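Timber Records Surveyor (Historic Hulls and Dockyard Woodwork)
Brosham Maritime Archive
Fixed term, full time, 35 hours a week
Location: Brosham, with fieldwork at Sisier and Flurnar
Reports to: Head of Survey
Closing: noon on the last working day of October

The archive holds timber samples, yard ledgers and measured drawings relating to wooden shipbuilding on the Brosham river and at the two smaller yards downstream. The collection was brought together from several sources and has never been catalogued to one standard. We are appointing a surveyor for a term of 2 years to record the surviving timbers, match them where possible to the purchase ledgers, and prepare the results for publication in the archive's technical series.

Background to the post

The sample store contains 515 pieces of hull timber. Most are oak, with smaller quantities of elm from keels and lower planking, and pine and larch from decks and spars. They came from hulks broken up on the mudflats at Sisier, from repairs to the slip at Flurnar, and from buildings in the town where ship timber had been reused as lintels and floor beams. Labelling varies. Some pieces carry a yard mark or a race knife mark and can be traced to a felling contract. Others have a parcel tag and nothing more.

The ledgers record purchases by load, with the name of the estate, the form of the timber (straight, compass, knee or plank) and the price on delivery. Coverage is uneven, and one run of volumes breaks off in the middle of an account. Part of the work is to establish how far the yards moved from local woods to imported timber, and whether the change came first in framing or in planking.

Main duties

Record each sample by species, dimensions, conversion method, fastenings, tool marks and condition, using the archive's recording sheet.

Prepare end-grain surfaces and measure ring widths on samples with enough rings to be worth dating. Sapwood must be noted wherever it survives. No sample is to be cut without written approval from the Head of Survey.

Transcribe the timber entries in the purchase ledgers and enter them in the database with volume and folio references.

Carry out fieldwork on the exposed frames at Sisier. Access is by foot across soft ground and is limited to low water, so start times follow the tide table and may be as early as 5 a.m.

Measure the slip timbers at Flurnar and produce plan and section drawings at the archive's standard scales.
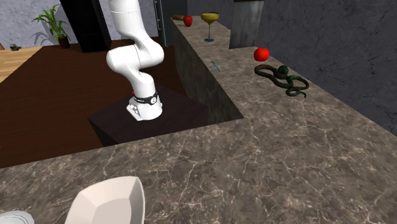

Write a summary report at the end of each quarter and a full report at the end of the term. The full report will be edited for the technical series, and the postholder will be named as its author.

Answer enquiries from researchers that relate to the timber collection. These are infrequent but often detailed, and replies are expected to cite the sample or folio number.

What we are looking for

Essential:

A degree in archaeology, wood science, conservation or a related subject, or equivalent working experience.

Ability to identify common European hull timbers by eye and, where needed, from thin sections under a microscope.

Experience of measured survey, including drawing by hand on film. Digital survey skills are welcome but do not replace this requirement.

Ability to read English account hands of the seventeenth and eighteenth centuries, or a willingness to be trained in the first three months.

A record of finishing written reports to an agreed timetable.

Fitness to work outdoors on tidal sites and to lift samples within safe handling limits.

Desirable:

Experience of tree-ring dating, in particular of oak with complex growth patterns.

Knowledge of framing methods in wooden ships built before the use of iron knees.

A full driving licence. Sisier can be reached by bus, Flurnar cannot.

Reading knowledge of Dutch or Danish. A small group of import papers is in these languages.

Terms

The salary is on grade 9 of the archive's pay scale, starting point according to experience. The pay scale is included in the application pack. There is a probation period of six months. Annual leave is in line with the staff handbook, and time worked outside normal hours on tidal sites is returned as time off within the same quarter. Travel from Brosham to both field sites is paid at the standard mileage rate. Waterproofs, boots and a flotation jacket are supplied.

The postholder will have a desk in the reading room annexe and use of the sample preparation bench in the Marino building. The bench is shared with the paint and coatings study and must be booked. Dust extraction must be running whenever the sander is in use.

How to apply

Send a CV, a covering letter of no more than two pages and one example of a survey drawing or sample record you have made yourself. Where work was done jointly, state which part was yours. Applications may be sent by email or by post to the archive office, marked Timber Records Surveyor. Late applications will not be considered.

Shortlisted candidates will be asked to attend for one day. The day consists of an interview, a short identification exercise using six unlabelled samples, and a ledger transcription of one page. A hand lens will be provided, or you may bring your own. Travel costs within the United Kingdom will be refunded on production of tickets.

Applicants must have the right to work in the United Kingdom at the start date. The archive is unable to act as a visa sponsor for this post.

The recording sheet, the pay scale and a plan of the Sisier site are available from the archive office on request. Questions about the technical content of the work should be addressed to the Head of Survey, and questions about terms to the office.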